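Two nights in Githam

In May we went to Githam for two nights, my friend Morven Imrie and I. I found the cottage late, when almost everything near the sea was already taken. It is called Petitz, and it stands at the end of a lane so narrow that I folded in the mirrors of the car.

The owner, Mr. Simões, wrote to me before with very exact directions. Turn left after the chapel, then drive 500 meters, then look for the green gate. I missed the gate two times. The key was in a box with a code, and the code was 1346.

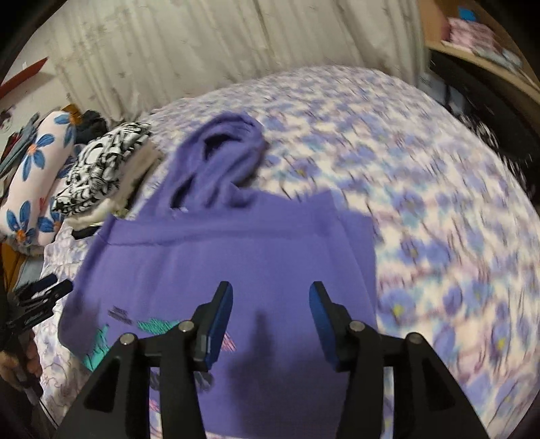

The purple hoodie on the bed.

The kitchen is small but it has what you need, also a good sharp knife, and this I do not often find in rented houses. The shower takes a while to become warm. Upstairs you hear the sheep very early – I liked it, Morven less. There is a deposit of 100 pounds, and I got it back the day after we left.

For food we went to the pub down the hill, where the fish pie was better than the soup. The shop closes at five, so buy your milk before. If you come by train, ask about the bus first, it does not run in the evening.

Next time I would like to stay a whole week and walk the path to the lighthouse, which we did not manage because of the rain.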